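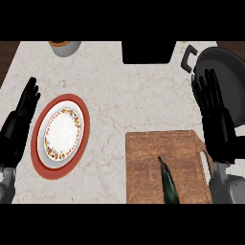

I've been using the Breltel 5 as my only home router since June, and I'm now selling it in the shop because it fixed the thing I moaned about for years, which was a dead kitchen at the far end of a long house. The old box the broadband company sent me lived in the hall and gave up completely by the time it reached the kettle. I wanted to watch recipes without them freezing halfway, so I put the Breltel on the kitchen side of the hall wall and waited to be let down. It's a white box with a matt finish, and on a white marble worktop with a bit of grey veining in it you'd hardly notice it was there, if that's the sort of thing you care about (I do, a bit). I get a proper signal at the sink now, and in the utility room too.

What's in the box

The router itself, a power lead, a short network cable, two wall screws and a leaflet. The leaflet is thin. I've written my own set-up sheet, and I pop one in with every order.

What it does

The Breltel 5 is a dual-band router, so you get the slower band that reaches further and the quicker band that doesn't like walls. You can run them under one name and let it choose, or split them. I split mine – my printer is ancient and sulks if it's offered anything modern.

There's a guest network, and you can set it to switch itself off after 90 minutes. I love this! Visitors get online, I don't have to hand over my real password, and I never remember to turn it off myself.

It works with most UK fibre and cable lines, but it isn't a modem. If your broadband comes in down the phone line you'll need to keep your provider's box and put that into modem mode first. Drop me a message before you order if you've no idea which kind you've got. I get asked this more than anything else and I really don't mind.

Bigger houses

If you've got thick walls or a loft office, have a look at the Musta plug. It's a little repeater that goes into a normal socket and pairs with the Breltel when you press the buttons on both. I've got one on the landing. You do lose a bit of speed through it, as you would with any repeater, so don't put it in the room where you play games. Halfway between the router and the bad spot is best, and please not behind the telly.

For anyone in a stone cottage I'd go for the Stanalum cable kit instead. It's more faff, you'll be clipping cable along the skirting board for an afternoon, but it's solid once it's in.

Things I don't like

The lights are far too bright. You can dim them in the settings but they come back on full after every update, and it drives me mad. The app wants an account before it'll do anything, so I use the settings page in my browser and skip it. And the power lead is short! Measure up before you choose your spot.

Delivery and returns

Orders go out by Nutsugah tracked courier and need a signature. The router weighs 700 grams boxed, so it won't fit through a letterbox. If you don't get on with it, send it back in its box with all the bits and I'll refund you. Guarantee is 2 years, and you come to me with any problems, not the maker.

Page updated 7 July 2025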